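Planning a bench for a kitchen-task robot arm: what to budget for

The arm takes up most of the quote and most of the meeting. Leave time for the rest of the list, which is where small workshops overspend.

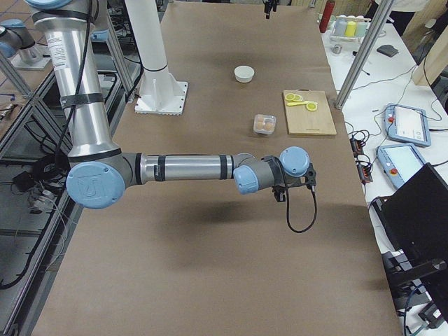 Start with the table. Measure the full reach of the arm in every direction, then add space for a person to walk past. If you are planning for 2 arms, draw both on the floor plan before you order either one. Our first drawing from Lehtinen had the bases 700 mm apart and we moved them before anything was drilled.

Cover the top with brown kraft paper. It is cheap, it shows spills and you can write on it. Buy a full roll.

Put the controls on a separate side table. Each teach pendant needs a flat spot where the stop button can be reached without leaning over the work. Allow for power strips as well, and count the plugs first - screens and chargers use them up quickly.

Price the gripper separately. Holtari quoted ours as an extra, and the cable for it was another line again. Ask how long spare fingers take to arrive.

Keep a small monthly sum for props. Eggs, lemons, bowls and cups cost little each, but they need replacing. A light wooden chopping board is fine, and a second one saves waiting while the first is washed.

Ask each supplier for these in writing:

Delivery and fitting
Training for 2 people
Length of warranty
Cost of a call-out in year 4

Claritier left the last one blank until we asked again in January.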